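Bottles, Bins and Small Sorting Corners: Your Questions

Print this page | E-mail this page

We use cookies to remember your settings and to see which pages people read. By staying on this site you agree to this. OK

Since we put up our first page on sorting drink bottles at home, the questions have kept coming, and we love getting them. Some of you have a big garage to work with and some of you have one end of a table, so we have tried to answer with both in mind. Get yourself a cup of tea, it's a bit of a long one!

Where should I sort my bottles?

Wherever you already put them down, really. Most of us leave empties on the nearest flat surface, and a sorting spot two rooms away will be forgotten by the weekend. A table with a bin standing right on it works very well, and it saves your back too. Keep enough open space in front of the bin to lay bottles on their sides, where they can't be knocked over.

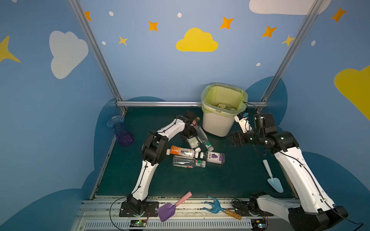

A liner helps more than you might think. Even a bottle that looks empty tends to have a last spoonful of juice or tea in it, and that spoonful will find its way to the bottom of the bin. Fold the top of the bag well down over the rim so it doesn't slip in when something heavy lands on it. We use the Flomura liners at home, mostly out of habit, but any bag that's a little larger than the bin will do.

Should the caps stay on or come off?

This depends on where you live, and we're sorry we can't give you one answer for everybody. Plenty of collection programs now ask for caps on, while others still want them separate. Look at the sheet from your own service, and if you can't find it, give them a call. Whichever way they want it, empty the bottle first.

Do I have to peel off the labels?

Usually you don't. Paper and thin plastic labels are generally dealt with later on. The full printed sleeves that cover nearly the whole bottle are the ones some programs ask you to remove, and they come away easily if you snip the top edge with scissors – go gently, the cut edges can be sharp.
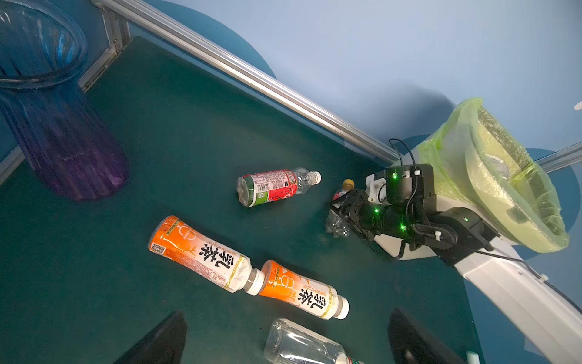

If your area has a deposit on bottles, though, leave the label alone and try to keep the barcode flat and readable. Return machines can be fussy about a bottle that has been squashed, and it's a shame to lose the money over a wrinkle. We saved ours in the hall closet for a whole winter once and took back 98 in one trip, which made for a very noisy ride in the car.

What about glass?

Keep it well apart from the plastic. A glass jar or an old vase shouldn't share a bag with bottles, and a vase often can't go in with bottle glass at all, so ask before you add it. If it's still in good shape, somebody at the thrift store will be glad of it.

How do I get the children to join in?

Make the corner a cheerful place to be! A coat of light blue paint, some big clouds and a handful of stars will do more than any chart on the refrigerator. Our Rattanakul cloud stencils come in 2 sizes, and the paint wipes clean with a damp cloth once it has had a few days to harden. Let the children choose where the stars go, even if they end up in odd places.

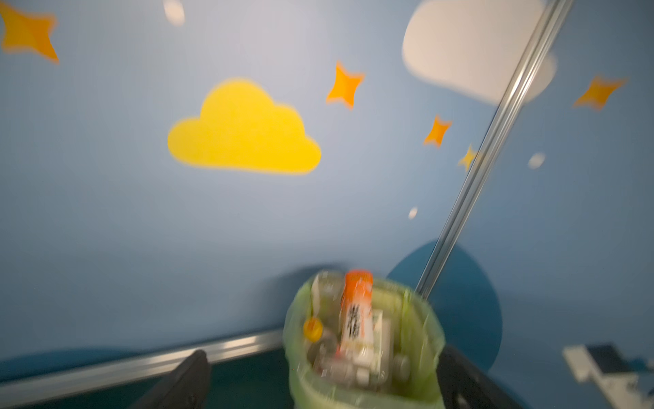
How often should I empty the bin?

Once or twice a week suits most homes. In warm weather go by your nose, and take it out sooner if there have been a lot of sweet drinks in the house – ants are very quick to notice. When you change the bag, give the inside of the bin a wipe with warm water and a drop of dish soap and let it dry before the new liner goes in.

Page last updated Friday, April 10, 2020

Contact us | Copyright Falar Home | Back to top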